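4.2 Names for pale colors

The second part of the interviews dealt with colors that sit near the edge of a named category. Speakers agreed closely on strong reds, greens and yellows, and those results are given in Section 4.1. Pale and grayish colors gave a different picture. The same paint chip was called "light blue," "baby blue," "gray" or "no color, just light" by people who had grown up on the same street.

We used the chip set put together by Cunha and Pagano, with 100 chips printed on matte card. Each speaker saw the chips one at a time under a daylight lamp and gave the first name that came to mind. Answers such as "kind of blue" were kept as spoken and coded later. Speakers who changed their minds were allowed to do so, and both names were kept — the first one was used in the counts.

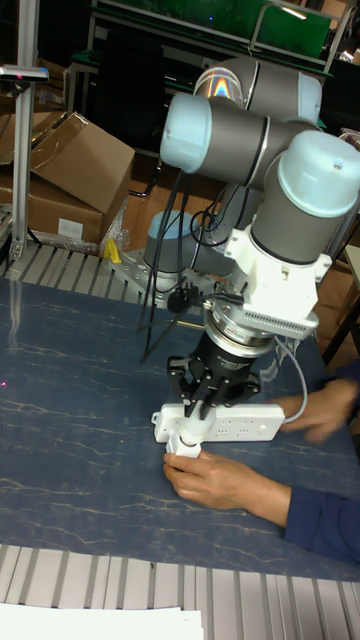 708

Age mattered more than schooling. Older speakers in Desta used a single word for pale blue and pale green and added "like water" or "like glass" when asked to be more exact. Younger speakers almost always used two words. Barros reports a similar split in her work on cloth sellers, though her speakers handled dyed fabric and could turn it in the light. Our chips could not be handled, and this may explain why our older group gave fewer compound names than hers.

We also asked each speaker to name the same colors on household objects. Lecomte has argued that people name the color of a thing by what the thing is, so that a gray coat and a gray stone can get different words. Our data support this only in part. Enamel pots and painted doors followed the pattern she describes, and tools did not.

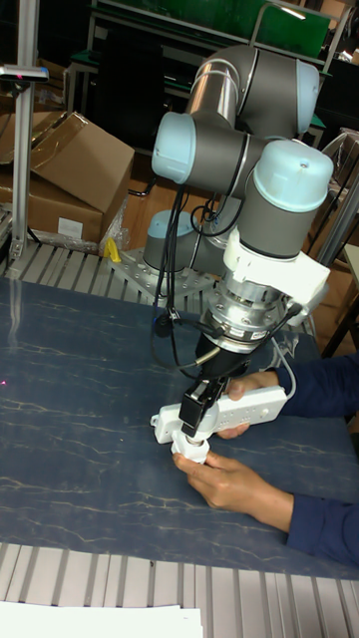 Contrast with a neighboring color had a clear effect on the names given. A pale chip laid on white card was called gray or white by many speakers who had called it blue on a dark card. The effect was strongest when the neighbor was itself gray, and it grew weaker when the neighbor was a strong color. Objects made in two muted tones work the same way: the light blue joint caps in Figure 2 lie next to gray links, a pairing in which we would expect "blue" to be the common answer even among speakers who avoid the word for single chips. Salgado found no such effect for pale yellows — we have not tested them.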